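Regrasp or Regret: Picking from a Bin When You Know Very Little
Speaker notes, Alžběta Mikuš
March 31, 2020

Opening
Thank the organizers. Say the title slowly, then admit it was funnier when I submitted it.
Ask who has worked on bin picking. Hands will go up. Ask who would let their system run overnight with the door closed. Wait for hands to go down.

The question
We wanted to know whether a picker should spend its time choosing a better first grasp or recovering faster from a bad one. Most of us, me included, have put years into the first and a weekend into the second.
So, two policies on the same arm, with the same bin and the same pile of objects. Fuchs is the careful one. It scores a large set of candidate grasps and takes the best. Redeck is the hasty one: it takes the first candidate over a low bar, closes, checks the finger gap, and tries again somewhere else if it feels nothing.
Pause here. Someone always asks about the names. They were folder names. Move on.

Setup slide
Leave it up for a while. People like to look at hardware, and I can drink some water.
The objects are ordinary workshop stuff, and we didn't buy anything special. Soft things and hard things go in together. I want to talk about the glove in particular, as it ruined June.
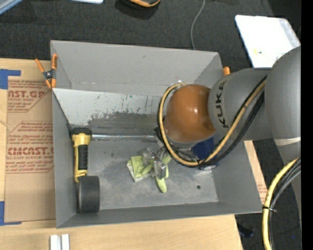 Slide 4. Gripper over the work glove, flashlight by the left wall. The clamps on the bin are orange; our budget is elsewhere.

Why the glove matters
A flashlight has a few good grasps and they stay good. A crumpled glove has hundreds of decent ones, and every touch shuffles them. Fuchs would think very hard about a fold, go down, nudge the fold, and come back up with an excellent plan for a glove that no longer existed.
(Laugh expected. If none, keep going.)

Numbers
1000 attempts per policy. An attempt means one object lifted clear of the bin within the time limit, regrasps included.
Fuchs: 445 successes.
Redeck: 538.
Say plainly that neither is a number you would put on a poster. We made the time limit tight on purpose, and with a loose one the gap shrinks. That plot is in the backup slides, and yes, I will show it if asked.
Most of Redeck's lead comes from soft objects. On rigid ones the two are close enough that I won't argue about it at dinner.

What didn't work
We tried switching between the policies with a small classifier, Drellholm. It learned to choose Redeck nearly always — a reasonable opinion, but an expensive way to get one.

Questions to be ready for
Would a better depth sensor fix Fuchs? Partly. The glove still moves when touched.
Does it transfer to other grippers? Don't know. Say "don't know" and stop talking.
Is the code out? After the cleanup. Do not give a date.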